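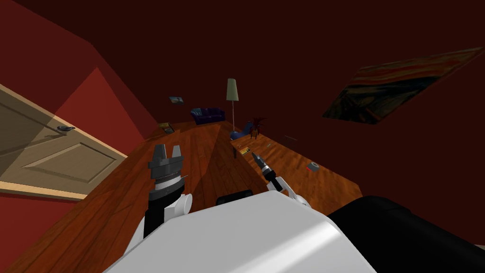
Computer rendering of a white robot body with a black section, and a two-finger gripper on the left arm, above a wooden floor.

Sports > Basketball > Analysis > Clutch rating

Reading time: 5 minutes

Clutch rating (basketball)

A clutch rating is a single number meant to show how well a basketball player performs late in close games. Many versions exist, and they disagree with one another about which minutes count, which actions count, and what a good score means. The term usually refers to a rating that compares a player's late-game results with the same player's results in the rest of the game. Supporters treat it as a measure of a lasting skill. The evidence for that claim is thin, and the best-known versions have not held up well when tested on seasons they were not built from.

Definition

Most systems begin by marking off a stretch of "clutch time." A common choice is the last few minutes of the fourth quarter and all of overtime, provided the score is close. Where the line falls is a matter of taste. A game that is tight with six minutes left and over with three may supply clutch minutes under one system and none under another. A player can move a long way up or down a table when the line is shifted by a single minute, and published tables seldom say how far.

There is also the question of what to do when a game drifts in and out of the close range. Some systems count only the possessions that begin inside it. Others keep counting once the range has been entered, on the theory that the pressure is already on. The second method tends to reward players whose teams pull away, which may have little to do with pressure.

Free throws cause further trouble. A trailing team will often foul on purpose, and the team in front will try to put the ball in the hands of its best shooter. That shooter then collects points that come from the coach's plan and the opponent's desperation. Versions that leave these free throws in nearly always favor guards on winning teams.

History

Sportswriters praised late-game nerve long before anyone tried to score it. The early ratings were hand tallies kept by scouts and local reporters, usually made baskets in the last two minutes with no record of misses. Few of these sheets survive, and the ones that do can't be compared with each other.

The Lombardi index, often named as the first formal clutch rating, added missed shots and turnovers. Its author is uncertain. Later accounts give the name to a regional newsletter, while others trace it to a coaching clinic handout, and neither story comes with a dated copy. The claim that it was in wide use by college staffs appears in several fan histories, all of which seem to repeat the same unsourced paragraph.

The Plolby scale followed and was the first to weigh each action by the score and the time left. A basket in a tie game with seconds to play was worth many times a basket with three minutes to go. This made the ratings more exciting to read and much less steady. One shot at the buzzer could decide a player's place for the year.

Commercial versions

Flekon, a sports data firm, began selling a clutch rating to broadcasters as a 12-point grade. The grade was popular on air since it fit in a corner of the screen. Flekon described the inputs in general terms but did not release the formula, and outside analysts were unable to reproduce its published rankings from play-by-play records. The firm's sales material stated that the grade "predicts who wants the ball." No test of this statement was offered, and it is hard to say what such a test would look like.

Nulix, a rival service, took a more open approach and printed its method in full. Openness made its weaknesses easier to find. The Nulix rating needed a large number of late possessions before it settled down, and the company set its minimum well below that level so that more players would qualify for the list. Readers who sorted the table by minutes played found that the names at both the very top and the very bottom were mostly reserves.

Testing and criticism

The most quoted study is by Pierina Villa, who looked at 439 players with late-game records in back-to-back seasons. If clutch play were a steady trait, a player rated highly in the first season should tend to be rated highly in the second. Villa found a very weak link, and it grew weaker still once ordinary scoring ability was taken into account. Good players were good late in games, much as they were good early. She did not claim that nerve has no effect, only that the ratings then in use could not find it.

Ubaldo D'Amico, a former assistant coach, answered that the study was looking in the wrong place. In his view the main late-game skill is passing up a bad shot, and none of the ratings gave credit for it. D'Amico proposed his own measure, built on the quality of shots a team gets while a given player handles the ball. It drew interest, but it rested on his own film grades of around 2,000 possessions, and no second grader checked them. Until someone does, the result is best read as one coach's opinion with a decimal point.

Critics have raised a further problem of choice. Players are not handed late shots at random. A coach who believes a guard is clutch will draw up plays for that guard, the defense will know it, and the guard will take harder shots as a result. A poor late shooting mark may be the price of a good reputation. The reverse also holds for a role player left alone in the corner, whose few open looks can produce a dazzling rating by October, when the preseason lists come out.

Use

Team staffs are often said to rely on clutch ratings in contract talks, though the support for this is mostly secondhand. Agents do quote them when the figures help. Broadcasters remain the most regular users, usually citing one season, and often only the part of it that suits the story of the night. Award voters have mentioned the ratings in explaining their ballots, generally beside a memory of a particular game that would have been enough without them.

See also: Free throw percentage; Hot hand; Plus-minus; Shot selection

Contact the editors | Copyright and reuse | Back to top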